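Gokville Community Help: Health and Medicines

Switching from one sleep medicine to another before a clinic review

Posted by Jarkemar Household Account

My spouse has taken a prescribed sleep medicine for 5 years. The clinic now proposes to reduce it in stages and to offer a course of talking therapy for insomnia in its place. The first review is set for 18th December. We were given a leaflet, but it does not say whether the dose should be lowered before the review or only after it. The leaflet also mentions a "sleep diary" without stating what must be written in it. Guidance from persons familiar with the process would be appreciated.

Skoller Pharmacy Desk

The dose should remain as prescribed until the prescriber has given a written schedule. Sleep medicines taken over a period of years should not be stopped suddenly, and a patient should not begin a reduction alone on the strength of a leaflet. Sudden withdrawal can bring a return of poor sleep, marked anxiety and, with certain medicines, more serious effects.

A reduction plan is normally set according to the medicine, the present dose and the length of use. It may be slowed or held at any step if the patient finds it difficult. Please telephone the clinic and ask for the following to be confirmed in writing: the starting date, the size of the first reduction, and the name of the service to contact if symptoms occur. If your spouse takes any other medicine, including those bought without a prescription, the full list should be brought to the review. Alcohol should not be used as a substitute at any stage.

Should confusion, shaking, a seizure or thoughts of self-harm occur, emergency care should be sought at once.

wasilewska_reader

We did this in July. The diary is simple. Write down when you went to bed, when you think you fell asleep, how many times you woke and when you got up. Naps too. I kept it for 2 weeks before the first appointment and they seemed content with that. The therapy part was harder than the tablets, in my opinion, as they had me going to bed much later than I wished.

Wasilewska Sleep Support Group

The previous reply is correct as regards the diary. We would add that times should be estimated in the morning and that the patient should avoid watching the clock during the night. Caffeine and the time of the last dose are also worth recording.

Members of the public may request diary sheet 857 from our office in Gokville. It covers 32 nights on a single folded page. The sheet is for personal use and does not replace forms supplied by a clinic. Therapy that limits time in bed may cause daytime sleepiness in the early stage, and driving should be discussed with the therapist before it begins. 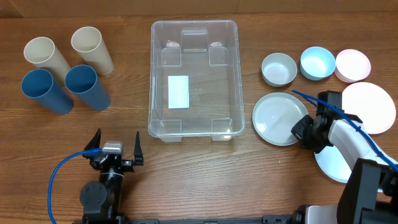
Cups, bowls and plates on a wooden tabletop.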